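Student Work > Sports Studies > Term Reports

Substitutes and Late Goals in the Haruna Field Hockey League

By Aurora Correia and Ibrahim Ogundipe
Feb 2, 2025

For this project we wanted to know if fresh players score more in the last quarter. We used the score sheets of two clubs, Fanden and Hitedgate, which the league office shared with us in September. In total we have 383 goals. Each goal was entered with the minute, the scorer and if she started the match on the bench.

The first problem was the old sheets. Fanden wrote the minute of every substitution, but Hitedgate wrote only the names – so for this club we cannot say how long a player was on the field.
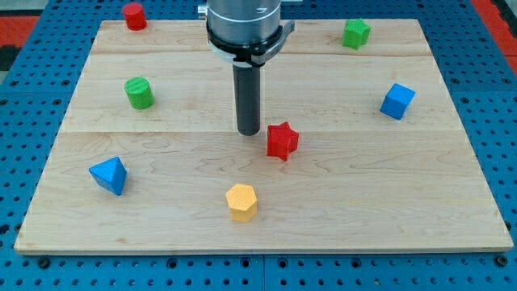
We decided to keep the Hitedgate goals in the general table and to leave them out of the minute table. Our teacher agreed with this.

In the Fanden matches, bench players scored more often in the last quarter than in the first three. The difference is small, and two matches with many goals explain a good part of it. We would like to repeat the work with a third club, Nernent, if their sheets are complete.

2 comments | 2 shares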